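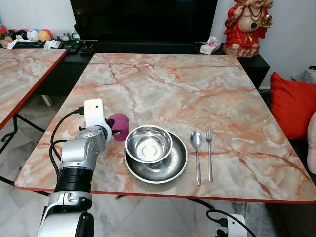 *Place setting on the table nearest the camera, TV cabinet along the wall behind. Second table at far left.*

## Ticket 500: Table rocks and rattles the dishes

**Opened:** 18th December
**Customer:** Maureen Sowerby, Bloxham
**Product:** two Donberg tables, marble pattern, red edge trim
**Handled by:** Agata Ferri, Plimik customer care
**Status:** closed

### Customer's message

Hello, and I'm sorry to write on a Sunday, I don't expect anyone will read this until tomorrow. We have two of your Donberg tables with the red trim in our front room and I love them both, the orangey streaks in the pattern cheer the place up no end. The trouble is the one we eat at. It rocks. It's only a little, but we use steel dishes, and a steel bowl sitting on a steel plate will tell you about every tiny movement. Lean on the near edge to cut something and the bowl chatters on the plate, and then the spoon starts humming against the fork if I've put them too close together. Last night my sister put her cup down a bit hard and the whole setting sang.

The other table doesn't do it. Same table, same delivery, same room. I've tightened everything I could find to tighten. I also tried a folded napkin under the leg that seemed shortest, and that worked for one supper, and then the next day it seemed to be a different leg! Is it possible for a leg to change its mind?

We have family coming for the holidays and I'd dearly like to serve soup.

Maureen

### Agata, first reply

Hi Maureen,

Thank you for such a clear message, and please don't apologize for the day. Steel dishes are a wonderful wobble detector — my grandmother's did the same thing.

The napkin moving from leg to leg is the part that interests me. When a leg is short it stays short, so you should be able to chase it down. When the trouble moves around, I start wondering about the floor, or about a frame that was tightened while it was slightly twisted. Would you try these for me, in this order, and tell me what you find?

1. Clear the table completely, dishes and all.
2. Turn it a quarter turn where it stands and press on each corner. Write down which corner rocks.
3. Turn it back and press again.
4. Slide it a hand's width toward the TV cabinet and press once more.
5. If you can manage it with a helper, swap the two tables and see whether the rocking goes along or stays behind.

Please lift the table for the turns if you can, and don't drag it. The foot pads can pick up grit. And what is your floor made of?

Agata

### Customer's reply

I did it all before lunch with my neighbor on the other end. Results:

| Test | What happened |
|---|---|
| Quarter turn | rocks, corner nearest the window |
| Turned back | rocks, corner nearest the kitchen |
| Moved toward the cabinet | hardly at all |
| Swapped tables | the GOOD table now rocks in the bad spot |

So I owe the poor thing an apology. The "bad" table is sitting over in the other place behaving beautifully, and we ate there last night with the bowl as quiet as a mouse.

The floor is polished white marble tile, with a bit of gray in it and here and there a pinkish patch. It was down before we moved in. The tiles run on the diagonal, so nothing in the room lines up with them, and it took us ages to decide where the furniture should go for just that reason.

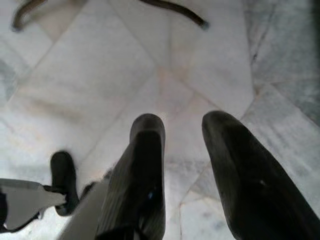

I got down on my knees with a ruler after that and laid it across the joints where the table usually stands. Most of the way the ruler sits flat. Then there's one place where the tiles come together and I can see daylight under one end of it, a sliver, maybe the thickness of a greeting card. I slid the ruler about like a fool for a good ten minutes and it's always the same tile that sits proud. My neighbor says I should have it ground down, but I'm not having anybody grind anything in December.

Maureen

### Agata, second reply

Maureen, this is very thorough, thank you, and please thank your neighbor too.

I think we have it. With the tiles on a diagonal, each foot of a square-on table lands on a different part of a different tile, and a small shift can put one foot over a joint or onto that proud tile. Then the table stands on three feet and waits for somebody to lean on it. It's the reason your napkin seemed to wander. I'd guess the table had moved a little between suppers, as they do when people push back from them.

Two ways to go:

- **Move it.** You already found that a hand's width toward the cabinet quiets it nearly completely. Try a bit farther, and when it's steady put a small piece of painter's tape on the floor by each foot, so you can find the spot again after mopping.
- **Level it where it is.** I can send you a set of Drivari felt-and-rubber pads in two thicknesses. Use the thin one first, on one foot only. Stick it to the foot after you have tested it loose, never before. They come off marble cleanly if you ever want them gone, though a soft cloth and warm water helps.

We've sent out more than 200 sets of those pads and most people only ever need one out of the packet. There's no charge. I'd put them in the mail today so they reach you before your family does.

As for the tile, I'd leave it alone as well. If it bothers you in April, have a tile person look at it, but please don't do it on our account.

One small thing while I'm here. A thin cloth or placemat under the plate will take most of the chatter out of a steel setting even on a perfectly steady table.

Agata

### Customer's reply

Pads arrived! One thin one, on the foot toward the kitchen, and you could do a jigsaw on it. We did move the table over a little too, so I suppose I've cheated and used both cures. I tested it with the bowl full to the rim with water on the plate, and leaned on the edge with both elbows. Not a sound, and no spill either.

I've swapped the tables back to their old places because my sister complained she couldn't see the television from her chair. The tape is down. I'll try the placemats for Christmas dinner, though I do like to see the pattern.

Thank you for your patience with a long-winded customer.

Maureen

### Closing notes (internal, A.F.)

- Cause: one raised tile under the usual position of the dining table. Tables both fine, no replacement needed.
- Fix: table moved slightly, one thin Drivari pad on kitchen-side foot.
- Customer keeps the rest of the set.
- Please add "swap with an identical table if there is one" to the wobble checklist, page 96. It saved us a return.
- Checklist should also ask about floor type and which way the tiles run. Currently it goes straight to tightening the legs.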